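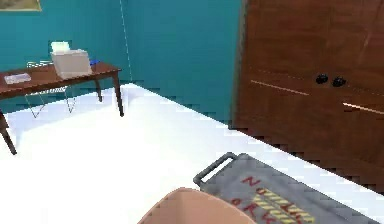

How much paint do I need for one bedroom?

Measure the distance around the room, multiply it by the height of the walls, and take off the doors and windows. The result is the area of one coat. A gallon of ordinary wall paint covers up to 400 square feet on smooth, sealed drywall and less on anything rough or bare. Double the area for two coats. Strong colors such as teal, navy and deep red often want a third coat, so leave room in the budget for it.

Painting a bedroom in a strong color
Updated November 2021

The steps below are for drywall or plaster that already has paint on it. New drywall needs a full coat of drywall primer first, and wallpaper has to come off before any of it applies. If the house is old enough that there may be lead in the paint, get a test done before you sand.

What you need

Wall paint, eggshell or matte
Tinted primer
A 9-inch roller frame and two covers, 3/8-inch nap
A 2 1/2-inch angled brush
Painter's tape
Filler and a putty knife
100-grit sandpaper and a sanding block
Canvas drop cloths
A tray, plus a lidded bucket if you are mixing gallons
Extension pole
Mild detergent, sponge, two buckets

Any decent roller frame will do. We use the Futoro frame from the Ranjbar catalog, mainly for its handle, and the covers are whatever the store has. Do not buy the cheapest covers. They shed.

Step 1. Clear and clean

Take small furniture out of the room and pull the large pieces well away from the walls. Remove outlet and switch covers and put the screws in a labeled bag. Turn off the power to the room at the panel before you work with a brush or a damp sponge near open outlets.

Wash the walls with detergent and water, starting low and working up. Rinse with clean water. Pay attention to the area around light switches and behind where the bed stood. Let everything dry overnight.

Step 2. Fill and sand

Press filler into nail holes and leave it slightly proud of the wall. When it has dried, sand it level with the 100-grit paper on a block. Sanding with your fingers leaves a shallow dip, and a dark color will show it every evening when the lamp is on. Go over old drips and brush ridges at the same time, then vacuum the walls and the top of the baseboard.

Shine a flashlight along the wall at a low angle. Mark anything you missed with a pencil and fix it now.

Step 3. Prime

Ask for the primer to be tinted toward the finish color. For most deep blues and greens the store will suggest a gray. One coat is enough over sound paint. Water stains need a stain-blocking primer, and the leak that made them needs to be fixed before you start.

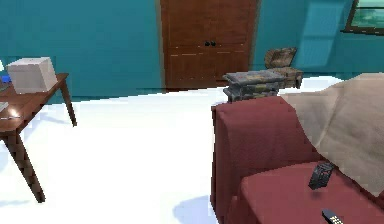

One reader wrote in to say that they skip the tinted primer and put the money into another gallon of paint. "I did two rooms last April, one each way, and I can't see the difference," the message said. "Both took three coats."

Fair enough. Over a pale gray or an existing mid-tone, primer may gain you very little. Over white or yellow we still use it. Patches of bare filler should be primed in either case.

Step 4. Cut in

Mix all the gallons together in the lidded bucket so the color is the same from start to finish. Load the brush a third of the way up the bristles and tap off the extra. Paint a band two to three inches wide along the ceiling, down the corners and around the trim.

Work on one wall at a time. Cut in, roll that wall while the band is wet, and then move on. If you cut in the whole room first, the bands dry and can show as a darker border – the usual complaint with deep colors.

Step 5. Roll

Dampen the roller cover and spin out the water. Load it evenly. Start a foot or so from the corner, roll up and down in sections three feet wide, and overlap each section with the one before. Finish every section with light strokes in the same direction, ceiling to floor, without adding paint.

Do not go back to touch up a patch that has begun to dry. Leave it for the next coat.

Step 6. Second and third coats

Follow the recoat time on the can. Deep colors carry a lot of tint and dry more slowly, so in damp weather allow extra hours. Look at the wall in daylight before deciding on a third coat. Lamplight hides thin spots.

Step 7. Tape and cleanup

Pull the tape while the last coat is still a little soft, back on itself at a 45-degree angle. If the paint has dried hard, score the edge with a utility knife first.

Wash brushes and covers in warm water until it runs clear. Write the room, the color name and the date on the lid of the leftover paint and store it somewhere that does not freeze. Wait two weeks before washing the walls or letting a headboard rest against them.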